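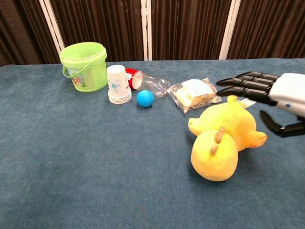
Aba Nutsugah wrote in to say the Vustetti was the only folding table she'd tried that didn't wobble when her kids leaned on it, and asked whether it was worth the extra over the Harb. I've had both in the house since January, so I can answer that.

The Vustetti is the six-foot model with the center hinge. It weighs more than you'd guess from the listing, and I wouldn't want to carry it up two flights alone. The handle is on the long side and has a rough seam underneath. I filed mine down.

Setup takes under a minute once you know the order. Open the halves flat on the floor, swing out the legs, push each brace until it clicks, then turn the whole thing over. The instruction sheet shows the last two steps the wrong way around. If you follow it you'll be trying to lock the braces with the table already standing, and they won't reach.

Aba is right about the wobble. The legs are set wide and the braces lock tight. I ran a sewing machine on it for most of an evening and the needle stayed where I wanted it. The Harb shook enough on the same floor that I gave up and moved to the kitchen.

The hinge is the weak point. There's a ridge down the middle you can feel through a tablecloth, and a pen will skip on it. A thick cover fixes that. Felt works, and so does an old blanket pulled tight and clipped underneath. Vustetti sells a fitted pad, but it slid around on mine and I sent it back.

The surface marks easily. A mug left a pale ring in the first week and nothing I tried got it out. The Harb has a harder top and still looks close to new, I'll give it that.

Folded, the Vustetti is 5 inches thick. It goes behind our hall door -- just. The Harb is slimmer, but its latch pops open if you lift it by the wrong end.

I paid $94 for the Vustetti and $30 less for the Harb. For a yard sale or a buffet twice a year, buy the Harb. If you plan to work at it, or have people leaning on it, the Vustetti is worth the difference.

Efua Dankwa asked about spare feet. They're sold in sets of four, and the ones for the older model don't fit.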